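3.2 Work surfaces and where tasks are done

The second part of the survey asked about the surfaces on which people do seated and standing work at home. We kept the wording loose on purpose. In the pilot round in Ullport, people who were asked about their "desk" left out kitchen counters, dining tables and ironing boards, even when most of their paid work took place there. The final form used the phrase "any flat surface you work at for 30 minutes or more in a day," and asked for the height, depth and edge shape of each one.

Of the 300 households that returned a form, those in Kendell reported more surfaces per adult than those in Ullport. We think the difference comes mostly from the housing stock. Kendell homes in the sample are older and have a separate dining room, while many of the Ullport units were built with one combined living and eating space. Income did not explain the difference once floor area was taken into account.

Edge shape turned out to matter more to respondents than we had planned for. The form gave only one line to it, yet it drew the longest written comments of any item. Most surfaces were plain rectangles. A smaller group had curved or irregular tops, either bought that way or cut down to fit a corner (Figure 2). People who worked at a curved top wrote that they could get closer to the middle of the surface, and several said they kept items there that would sit along the back wall on a straight desk. People who disliked curved tops mostly complained that a keyboard or sewing machine would not line up with the front edge. 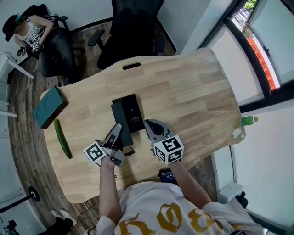 Figure 2. Light wooden desk with a curved top, in use by a person leaning over it. Two black objects are in the middle of the desk.

Height was measured by the respondents themselves with a paper tape sent in the mail. Tan repeated the measurement in a subset of homes during the December visits and found close agreement for fixed surfaces. Agreement was poorer for adjustable ones, as would be expected if people move them between visits. For this reason adjustable surfaces are left out of the height analysis in Section 4 but are kept in the counts of surface type.

Leaning was recorded separately from sitting and standing. Earlier home surveys, including the Bilten study on which our form is based, treat any upright posture as standing. During the visits it became clear that this hides a good deal. A person who stands to fold laundry and a person who bends over a low table to wrap parcels are doing quite different things with their backs, and the second posture was common at surfaces that had been bought for seated use. Respondents were asked to mark which of three simple outlines looked most like them during the task. The outlines were drawn by Younis and tested in the pilot round, where the first version of the leaning figure was often taken for someone sitting on a high stool. It was redrawn with both feet visible.

Clutter was the hardest item to code. We followed the Dhillon scale, which asks for the share of the surface that is free at the moment the form is filled in, in steps of one quarter. Two coders scored the photos that respondents chose to send, and their scores were compared with the answers on the form. Respondents tended to report more free space than the coders did. The gap was largest for kitchen counters, where people seem not to count small appliances that never move.

Respondents listed 2351 separate tasks in the open field at the end of this part. After merging spelling variants and near duplicates we were left with roughly 100 task types. Paperwork, meal preparation and computer work made up the largest groups in both towns. Repair and craft work was less frequent but took place on more kinds of surface than any other group, including floors and beds, which the form had not offered as choices. These write-in answers were coded as "other" and are discussed in Section 5 together with the question on lighting.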